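Course: Setup and Care of Robot Cells
Handout 4 - The simulated two-arm cell, before and after a work session
Date: 10/30/23

In the September lessons we set up the real cell in the Opoku room. Today we do the same work for its simulated copy, which runs in Vultis. Many students think that a simulated cell needs no care. It needs less cleaning, but settings move away from their correct values also there, and the mistakes are harder to notice because nothing makes a noise.

## 1. Words we use

- **Cell file**: the file that holds the arms, the counter and the overhead view. We keep it under the name Elura.
- **Object set**: the list of things placed on the counter. It can change every session.
- **Home pose**: the joint values where both arms wait before a task.
- **Step rate**: how many physics steps are made in one second. In our cell it is 1000.

## 2. Starting the cell

1. Open the Elura cell file as read-only. Make your own copy before you change any value.
2. Set the random seed to 42. If your neighbor has a different seed, you can not compare your results.
3. Check the step rate. After an update of Vultis it can return to the default value.
4. Load the arms first, then the counter, then the object set. When the objects are loaded first, they fall through the place where the counter should be.
5. Let the simulation run for 10 seconds without any command. The objects must come to rest. If something still shakes, write down its name and go to section 4.

## 3. Checking the arms over the counter

Do this check from the overhead view, with the simulation paused. Look at one arm at a time. For each arm, find the fingertips and then the nearest object. In the view printed in this handout, the left fingers point up at the rim of the white bowl and nearly touch it, so the left arm needs attention first. The right arm stands next to the tomato and partly overlaps the margin of the cloth. From above you can not judge the height, so turn to the side view before you decide that there is a contact. 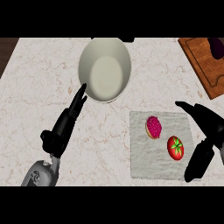 ## 4. Common faults

**An object shakes on the counter.** Its collision shape usually goes a little into the surface. Raise the object by a very small amount and let it settle again. Do not increase the friction to hide the problem.

**The fingers close, but the object slips out.** Compare the friction of the finger pads with the value in the cell file - students often change it in one arm and forget the other.

**An arm does not return to home pose.** Read the joint limits in the Troltura panel. One limit may be saved in degrees and the others in radians.

## 5. Closing the session

Send both arms to home pose, stop the physics, and save only your own copy. Write in the cell log the seed, the step rate and every value you changed, with the old value next to it. For the next lesson, please bring your log and one fault from section 4 that you made on purpose and repaired.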